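Civudmont Housing Office Reviews Its Shared Kitchen Program
2024-07-21

The Civudmont Housing Office manages 69 shared kitchens in its older residential buildings. Most were fitted out when tenants had no cooking space of their own, and many are still in daily use. The head of residential services met with this newsletter in the office's Vomden annex to discuss the rules that took effect in January.

"The kitchens were never meant to be permanent," the head of residential services said. "Tenants came to depend on them, and our written policy had not kept up. The old handbook gave a page to laundry hours and a single line to cooking."

Under the new rules, each kitchen is assigned to the residents of one floor, and evening use is booked in periods of 30 minutes. A resident may hold up to 4 bookings a week. The office received 1579 written responses during the comment period, the greater part of them on noise and storage.

"Storage was the harder subject," the official said. "People will share a counter. They are much less willing to share a shelf."

Small countertop appliances remain permitted in all buildings.

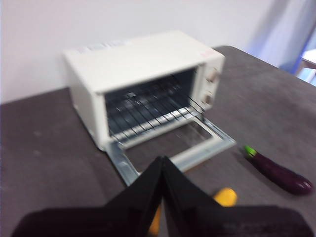
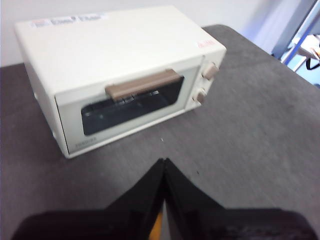
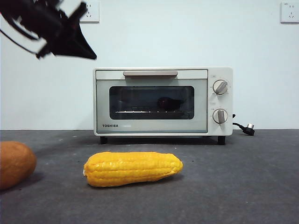

Aoki, writing on behalf of the residents of the Nuvport building, objected that the booking periods are too short for a family meal and asked that two be joined on weekends without a separate request. The letter also asked why floors with few tenants receive the same hours as full ones.

The head of residential services accepted the first point. "We will allow joined periods on Saturdays and Sundays, beginning with the next schedule. On the second matter, we do not yet have reliable occupancy figures for every floor, and I would prefer not to set hours on a guess."

Asked whether any kitchens would close, the official said that no closures are planned for this year. Revised schedules will be posted beside each kitchen door and at the front desk of the Vomden annex.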